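Readers keep asking which chores they can hand to a machine yet. The short answer is the floor, the lawn, and a few repeat jobs at the bench. The notes below are sorted by chore, and each one says what to do in the meantime. They cover home kitchens and small shops, with a bias toward the kind of shop we share in Grendcombe.

## Floors

Robot vacuums are worth having if your floor is mostly clear. They do a fair job on hard floors and low rugs. They do a poor job on long fringe, thresholds higher than 19 mm, and anything sticky.

- Pick up cords, socks, and pet toys before each run. A string can stop the brush.
- Cut hair off the roller with a seam ripper. Pull the blade along the groove, away from your hand.
- Wash the filter only if the manual says it can be washed, and let it dry overnight.
- In a workshop, sweep up screws and metal chips by hand. Fine sanding dust should go to a proper extractor.

A basic model at $200 cleans well enough for a small apartment. Spend more if you need mapping, so you can keep it out of one room.

## Dishes

A dishwasher is a machine that does a chore, and most people could get more out of the one they have. Loading it is still your job. Robot arms can place a plate in a rack when the rack and the plate are where they are supposed to be. A sink with forks under a greasy pan is a harder problem.

- Scrape plates, but skip the long rinse.
- Face the dirty side toward the spray.
- Keep tall things away from the spray arm, and spin the arm by hand before you close the door.
- Clean the filter at the bottom. If glasses come out gritty, look there first.

## Laundry

Washing and drying have been done by machine for a long time. Folding hasn't caught up. Cloth changes shape each time it is lifted, and a folding arm that manages towels can get lost on a fitted sheet. For now, fold towels and shirts while they are still warm from the dryer, and store a sheet set inside one of its own pillowcases.

## Picking up, sorting, opening

Clearing a bench is where most people expect a robot arm to help first, and it is the job we get the most letters about. A person clears a bench without thinking of it as separate jobs. An arm has to find each thing, choose a grip, close on it, lift, and put it somewhere. Then there is the matter of getting a door or drawer open so the thing can be put away.

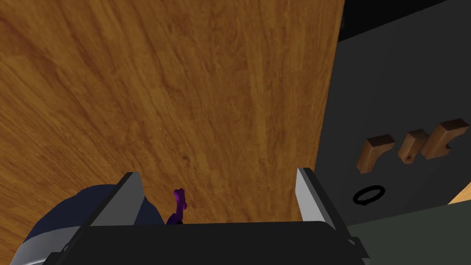
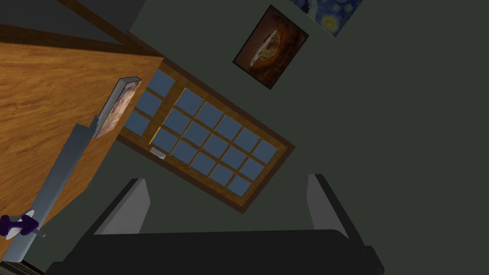
**Category: Small parts and handles**

Both views are simulated. Practicing in software costs nothing in broken parts, and it is a sensible place to start with any arm.

Look at the black ring on the gray surface in the first one. Next to it are small wooden pieces, and those give two fingers something to close on. A thin ring lying flat gives them very little. A person would slide it to the edge of the table or press down on one side with a fingernail. If you are setting up an arm for small work, these help:

- Put flat parts on a sheet of foam. The fingers can push down a little and get under the part.
- Store rings and washers on a peg, so they can be lifted off the top.
- Keep unlike shapes apart. Two blocks sitting close together leave little room for a finger between them.
- Use a plain mat in a color that none of your parts share. Black rubber on a dark mat is hard to pick out for cameras and for tired eyes.
- Don't stack anything you want the machine to find.

The first three work just as well if you have no arm at all. Anyone with stiff fingers will find foam under washers a help.

The second view has a long, light grey bar against a wood panel, much like a bar handle. Bars are the easiest kind of pull for a gripper and also for a person with wet hands. Round knobs are harder, and a recessed finger pull is harder again. If you are replacing kitchen hardware anyway, choose bars with enough space behind them for your knuckles. Check the screw spacing before you order, and drill new holes from the face side with a scrap block clamped behind so the wood doesn't split.

## Shop jobs

Machines are ahead here, as long as the job repeats. The Winelham shop uses a small arm to move blanks from a tray to a drill jig. It handles batches of 80 with no trouble, and it would be a waste of an afternoon to set it up for 3.

- Make a tray with a pocket for each blank. Loose piles cause most of the stops.
- Run the whole cycle slowly with no parts before you load the tray.
- Mark the reach of the arm on the floor with tape and keep stools outside it.
- Blow chips out of the jig between parts. One chip under a blank will throw the hole off.

## Leave these alone for now

- Cutting vegetables near anyone's hands
- Cleaning a bathroom with bottles on every ledge
- Ironing
- Changing a bed
- Sorting a junk drawer

For the drawer, tip it out on a towel, throw away dead batteries properly, and put back only what you can name.

Next update in August, with notes on window cleaners and on the gutter machine that the Gridmont shop has on loan. Corrections to the floor section are welcome, especially from anyone with thick carpet.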